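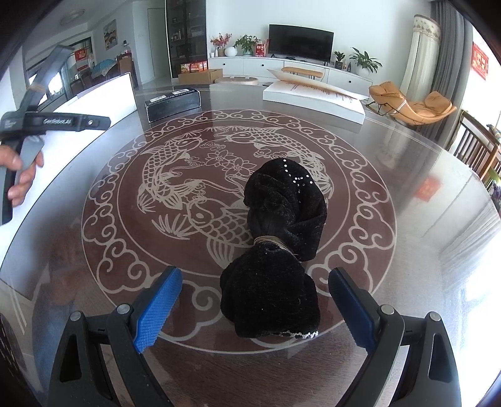 STUDENT NEWS

Flindville Junior's Documentary on a Forgotten Ferry Strike Advances to State History Competition

FLINDVILLE, Apr 27, 2026 – Reda Bensaid had never heard of the Skestness ferry strike before last September, when she found two sentences about it in a county history at the Flindville Public Library. Seven months later, the high school junior has a 10-minute documentary on the subject and a place in the state round of a student history competition.

Bensaid's film, "No Boats Today: The Skestness Ferry Strike of 1911," took first place in the individual documentary category at the regional contest held at Cronin College. The regional drew 77 entries from middle schools and high schools in the area. The top two in each category move on to the state round.

The strike began when deckhands on the Skestness line refused to work a schedule that added a late crossing without extra pay. It lasted 30 days. During that time farmers on the far side of the river could not get milk to the Flindville creamery, and several families took their children out of school for the month. The company dropped the late crossing but did not rehire three of the men who had led the walkout.

"The book gave it two sentences," Bensaid said. "I wanted to know what happened to the three men. I found out about two of them. The third one I still don't know."

Her first plan was to cover every labor dispute on the river from the Civil War to World War II. Her history teacher, Fouad Metwally, asked her to write a one-page outline, and she came back with six pages.

"I told her to pick one of them and go deep," Metwally said. "She was not happy with me for a week or so. Then she came in with the Skestness strike and she had already called the historical society."

Most of the research was done at the historical society's reading room, where the ferry company's letter books are kept. The letter books had not been indexed, and Bensaid read about 1,000 pages of handwritten correspondence over the fall and winter. She also used the creamery's account ledgers, newspaper reports on microfilm and a diary kept by a schoolteacher who lived near the landing.

She recorded the narration in a practice room at the school and edited the film on a library computer. Contest rules limit documentaries to 10 minutes, and her first cut ran to 16. A section on how the ferries were built was removed, along with most of an interview with the grandson of a deckhand. The full interview has been given to the historical society.

Judges at the regional contest praised the use of company records next to the workers' own accounts. They also asked for more detail on how the strike was covered in newspapers outside the county. Bensaid is adding that material before the state round and is revising her annotated bibliography, which now lists 60 sources.

The public can see the documentary at a free screening in the Flindville Public Library meeting room before the state contest. Bensaid and Metwally will take questions afterward. Seating is first come, first served. The screening date will be posted at the library's front desk and on the high school website.

Flindville students who would like to enter next year's competition can pick up the rules and a list of local archives from Metwally in the social studies office. Projects may be entered as papers, exhibits, performances, websites or documentaries. Work for the next contest begins in September.

Media contact:
Fouad Metwally
Social Studies Department, Flindville High School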